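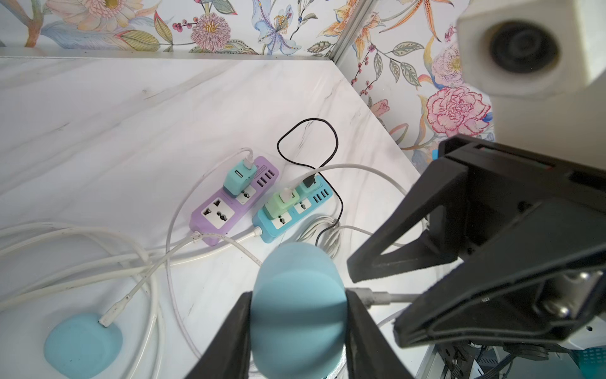

Tuesday

Finally got to the cables. I'd been putting it off since March, when we moved the desk stuff out of the back bedroom and everything with a plug went into one bag. I tipped it out on the marble-pattern table after breakfast and it took the whole morning.

I went with the two colored power strips in the end, the lavender and the sky blue. Roos thought one would do, but with one I'd be back to unplugging the lamp to charge the phone. Both have the USB ports built in plus the ordinary socket, so the small chargers could mostly go in a drawer. I kept three out. Mint green is mine and goes on the lavender strip. The light green and the teal go on the blue one, and that is how I'm going to remember which is which. The teal has the black cable, the others are white.

The white cables are the real problem. They're too long for where they need to go. I coiled one lot and left it next to the blue strip, and the rest ended up all over the left side of the table while I followed each one with my finger to see where it came out. One goes to the light blue pebble thing, which I had forgotten we owned. Put it on charge to see. I think Roos got it free with an order from Bultthorpe, but she says it was me.

Stopped at 11:30 for coffee. Went through the tin of odds and ends while the kettle was on. Two chargers from old phones, an adapter for a camera we gave away, a receipt from Penrose for 16 dollars that doesn't say what it was for. Threw out the receipt and the adapter. Kept the chargers, which I will probably regret.

Wiped the table down properly once I could get at it. Dust collects along the back where the metal strip meets the wallpaper, and a cloth won't reach it, so I used a cotton swab. There's a spot by the big pink flower where the paper is lifting a little. I pressed it down and it came back up. Need paste. Roos still wants to take the whole lot down and paint. I looked up what the same paper would cost now and it's 290 for the wall, so if it goes it isn't coming back. I like the lilies. We left it there for today.

She phoned from work at lunch to ask if the Nurex bill had come. It had. I told her I'd pay it tonight and then couldn't find my glasses for 20 minutes – they were in the bag the cables had come out of.

Afternoon was slower. Cut up an old envelope for labels and wrote on them in pencil: phone, lamp, speaker, spare. Taped them near the plug end of each cable. The tape is the cheap kind and I doubt it will hold through the summer. Plaltar has proper cable tags but they only sell them in big packs, and I'm not buying a big pack for one table.

Left to do:
Shorter white cables, two if they have them
Wallpaper paste
Hook or clip for the black cable so it stays at the back
Ask Roos about the old chargers

Rain from four o'clock on. Soup from the freezer, the lentil one, a bit salty. Paid the bill after supper. Roos came in at seven and put her bag down on the table, on top of the labels.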